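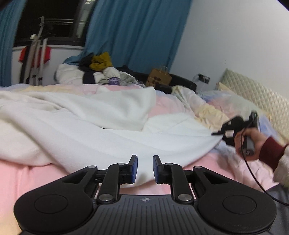
## Liste de contrôle des pinces à main - après l'incident du câble

Lundi 14 janvier 2019
Appartement Alva, chambre, séance du soir
Remplie par moi (Mélanie Arsenault), pince n° 2209

Bon, je reprends la liste de Prodard dans l'ordre, mais j'ajoute mes commentaires parce que les petites cases, ça ne raconte pas grand-chose. Rappel pour ceux de Lembridge qui n'ont pas suivi : vendredi, la pince droite s'est figée en position fermée pendant le pliage de la couverture. La gâchette ne répondait plus et j'ai eu le bout de l'index coincé entre les deux patins. Rien de grave, une marque rouge et un gros mot !

### Mécanique

- [x] **Vis de pivot.** Les huit sont en place. J'ai repris une des vis du doigt gauche, qui tournait à la main (un quart de tour, pas plus).
- [x] **Patins à embout bleu.** Face à face, bien collés. Pas de fente.
- [x] **Ouverture à vide.** Ça s'ouvre et ça se referme sans accrocher, j'ai essayé longtemps.
- [ ] **Jeu dans les bras articulés.** Je sens un petit clac en fin de course. Sur l'autre pince, non. À faire voir à Tundstead avant de cocher.

### Câble et alimentation

- [x] **Gaine du câble.** Passée entre les doigts sur toute la longueur, RAS.
- [ ] **Connecteur côté poignée.** C'est là que ça cloche, à mon avis. Quand je tourne la pince sur le côté, le câble tire vers le bas et le signal saute. Relevé : 2 coupures pendant l'essai, dont une avec la pince fermée, exactement comme vendredi.
- [ ] **Délai de relâchement après coupure.** La fiche dit que la pince doit se rouvrir toute seule. La mienne est restée serrée jusqu'à 236 millisecondes de trop... quand elle a bien voulu se rouvrir ! Pour moi c'est non conforme, point.
- [x] **Compteur de cycles.** Sous la limite des 2000, donc pas d'usure à invoquer.

### Zone de travail

- [x] **Rien de dur sous le tissu.** J'ai tâté la couverture blanche et le patchwork avant de commencer. Les plis cachent facilement un cintre ou un téléphone.
- [x] **Anses et sangles.** Le sac en papier a son anse dressée, et il y a aussi une sangle sombre du côté du séchoir. On les laisse hors des exercices pour l'instant - une pince qui se bloque là-dessus, on entraîne tout le reste avec.
- [x] **Manches.** Bien remontées ou serrées au poignet. Je sais, je radote.

### Suite

La 2209 est retirée tant que le connecteur n'est pas changé. Si quelqu'un la reprend pour dépanner, merci de ne PAS forcer sur les doigts en cas de blocage : on coupe d'abord l'alimentation, on attend, et seulement après on écarte. Je renvoie la liste à Prodard demain matin, et je voudrais bien que le test pince tournée soit ajouté à la version de mars.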